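**Moving a notes archive out of Toltlow, thread**

Apr 20, 2021

1/ I finished exporting my notes from Toltlow to plain Markdown files. 2632 notes in 26 notebooks. Posting what broke and how I fixed it, mostly so I can find it again.

2/ Setup: Toltlow desktop client as the source, one folder of .md files as the target, Moges for sync between the laptop and the phone. Attachments go in a subfolder per notebook. 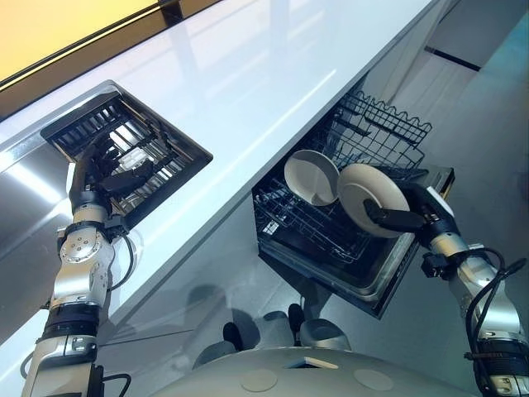
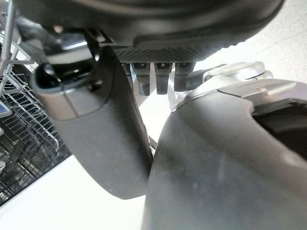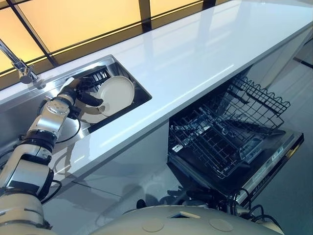 3/ The built-in export gives you a choice of HTML or the proprietary archive. Use the archive. The HTML export drops the creation date and keeps only the modified date, and the modified date gets rewritten any time the client reindexes.

4/ The archive is a zip with one JSON file per note. Body is a list of blocks. Block types I had to handle: paragraph, heading, list, checkbox, table, code, attachment, ink. Ink is handwriting. It comes out as vector strokes and I rendered those to SVG.

5/ File names. Toltlow permits any character in a title, including slashes and colons, and permits duplicates within a notebook. I replace illegal characters with a hyphen, trim to a fixed length, and append the last four characters of the note ID if the name is already taken.

6/ Check for collisions case-insensitively. "Budget" and "budget" are two files on Linux and one file on a Mac with default settings. I lost a note to this on the first run and only saw it when the totals didn't match.

7/ Links between notes are stored by ID, so you need two passes. First pass writes a table of ID to final path. Second pass rewrites the links. If you do it in one pass, any link to a note that hasn't been processed yet ends up dead.

8/ 18 links pointed at notes that no longer exist. I left those as plain text with the old ID in brackets. Yi-an Jang asked why I didn't strip them. The ID sometimes turns up in an old backup and then the link can be restored.

9/ Tags go in the front matter as a list. Toltlow tags can contain spaces. Most Markdown editors stop reading a tag at the first space, so "tax forms" becomes "tax". Converted spaces to hyphens and lowercased everything. Merged 12 pairs of near-duplicates by hand.

10/ Dates: the JSON has them in milliseconds, UTC. I write ISO 8601 with the offset into the front matter and also set the file's mtime. Don't rely on mtime alone. Moges preserves it, the phone's file system does not.

11/ Tables. Single-line cells convert cleanly. Cells with line breaks or lists inside don't fit Markdown table syntax at all. I kept those as raw HTML in the file. Ugly in the editor, correct when rendered.

12/ Audio attachments are stored as AMR if they were recorded on an older phone client and M4A otherwise. Desktop players mostly handle M4A. I transcoded the AMR files and kept the originals next to them.

13/ Search is where I expected to lose something. Toltlow runs text recognition on pasted screenshots and indexes the result. The recognized text is in the archive, under a key called "aux", undocumented. Savvas Economou found it, credit to him.

14/ I write the aux text to a sidecar file with the same base name as the image. grep finds it. Quality is poor on dark-theme screenshots, same as it was inside the app.

15/ Sync conflicts in Moges: it never merges. It keeps both versions and adds a suffix to the older one. Fine with me. I have a shell alias that lists every file with that suffix, and I run it before the nightly backup.

16/ Backup goes to a small box at Kelbridge over SSH, encrypted before it leaves the laptop. Restored one notebook from it into an empty folder and diffed against the live copy. No differences apart from the editor's own cache directory, now excluded.

17/ Several people suggested Trider in place of plain files. I tested it in February. The editor is better than what I use now. It keeps everything in one SQLite file, and two devices writing to a synced SQLite file is a corruption report waiting to be filed. Passed.

18/ Safta Rusu asked about shared notebooks. They export only if you are the owner. If you're a member, copy the notes into a private notebook first. The copy gets a new creation date and there is no way around that from the client.

19/ Script is one Python file, standard library only except for the SVG step. Cleaning out my hardcoded paths, then I'll post it. Encrypted notes are not handled: decrypt them in the client before exporting, or the body comes out as an empty list with no warning.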